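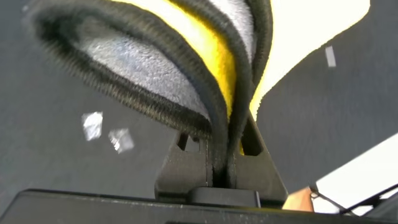

## Folding a lined textile with a dark ribbed face and a fleecy gray lining

**Category:** Household linens and clothing care
**Submitted by:** Elikem Ankrah
**Date:** December 25, 2020

I am responsible for the linen cupboard of a residential building in Halliday. Among the articles stored there are several lined pieces with a dark, ribbed outer face, similar in feel to corduroy, and a pale gray lining of a fleecy type. A band of bright yellow fabric also forms part of each piece.

Our written procedure directs staff to fold every article in half, in half again, and then in thirds. This is satisfactory for sheets and pillowcases. When it is applied to the lined pieces, the layers do not lie flat. The fold opens into a wide loop on one side, the gray lining pushes outward, and the bundle springs apart when placed on the shelf. The shelves have a clear height of 9 inches, and two folded pieces will not fit in that space without being forced. Pieces which have been forced in show a flattened line across the ribbing when they are next taken out.

I would be grateful for guidance on the following points:

- Should the dark face or the gray lining be on the outside of the fold?
- Is there a method of folding that keeps the layers together without pins or bands?
- Can the flattened line in the ribbing be removed?

The care labels were removed before the articles came to us, and I am therefore unable to state the fiber content.

---

### Answer 1 (accepted)

**Shayne Kereama**

The difficulty described is common with any textile in which a napped lining is joined to a ribbed face. The two materials do not bend at the same rate. Each additional fold increases the difference, and the inner layer must go somewhere, so it bulges at the open end.

It is recommended that the number of folds be reduced. The following procedure has been in use at the Wasach guest house since April and may be adapted as required.

1. Lay the article on a clean table with the gray lining facing up. Smooth the lining from the center toward the edges with the flat of the hand.
2. Turn in one long side to the center line, followed by the other. The dark face will now be on the outside.
3. Smooth the article again, in the direction of the ribs only.
4. Beginning at the end farthest from the shelf opening, roll the article loosely. Do not press down on the roll.
5. Place the roll on the shelf with the loose end underneath.

With respect to the first question, the dark face should be outermost. Fleecy linings collect lint from neighboring articles, and a pale lining will show dark lint very plainly. The ribbed face will also collect some, but it may be cleaned with an ordinary clothes brush.

The yellow band should not be used as a guide for the fold unless it is known to run straight. On articles I have handled, contrasting bands were often sewn slightly off the grain, and folding along them produced a twisted bundle.

With respect to the flattened line, steam is normally sufficient. Hang the article in a bathroom with the hot water running for 8 minutes, then brush the ribs lightly while the fabric is still warm. Allow it to hang for a further 30 minutes before it is returned to the cupboard. An iron should not be applied directly to the ribbing, particularly where the fiber is unknown. If the line remains after a second treatment, the ribs have probably been crushed permanently.

> **Comment from Elikem Ankrah:** Thank you. The rolled pieces now fit on the shelf. The line came out of all but one of them. I will amend our procedure accordingly.

---

### Answer 2

**Skindusley Linen Desk**

We would advise against rolling where articles are to be stored for a long period, as the inner turns may become creased. Our preference is to hang them on a wide padded hanger. If hanging space is limited, fold once only and lay the article flat on the top shelf with nothing placed over it.

---

### Answer 3

**Unregistered member**

Vacuum bags. We use them for everything and they save a great deal of space. I do not know whether they are suitable for corduroy.

> **Comment from Shayne Kereama:** Compression of this kind is likely to produce the same flattened lines that the original question seeks to remove. It is not recommended for ribbed or napped fabric.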